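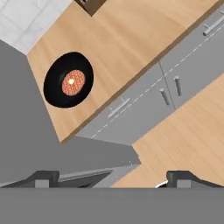 2 min read

By Sayaka Hirano — August 11, 2023

Veketti charges nothing to get into its home fair, and by the second coffee I understood the pricing. The money is made on kitchens, and you are asked for your phone number before you reach one.

I went because my sister is redoing her place and had been promised "a full kitchen planned in a day." The planning talk, given by Zhenhua Long, ran 40 minutes over and covered mostly financing. A couple behind me asked what happens if the walls aren't square. They were told a fitter would look into it. Which fitter, and who pays for him, was left open. 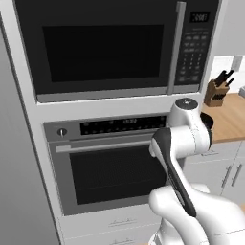

The Skurnum stand had the longest line. Their pitch is that you store less if every shelf pulls out, and I'd like to see the figures on that. The brochure says 300 families were surveyed. It doesn't say what they were asked. Takumi Ueda, who was handing it out, offered to email me the questions — nothing so far.

Prices were hard to pin down. One hinge upgrade was $489 on the card and $400 if I signed before lunch. I had a sandwich instead.

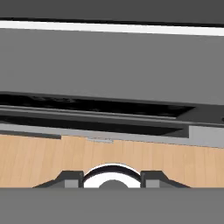

BINDVILLE, July

The smaller show out here was better, mainly for being duller. Kaede Iwasaki of Tovar told me flat out that most people should keep their old cabinets and change the doors. She also sells doors, so take that as you like. Parking was free, the hall was stuffy, and my sister still hasn't picked a counter.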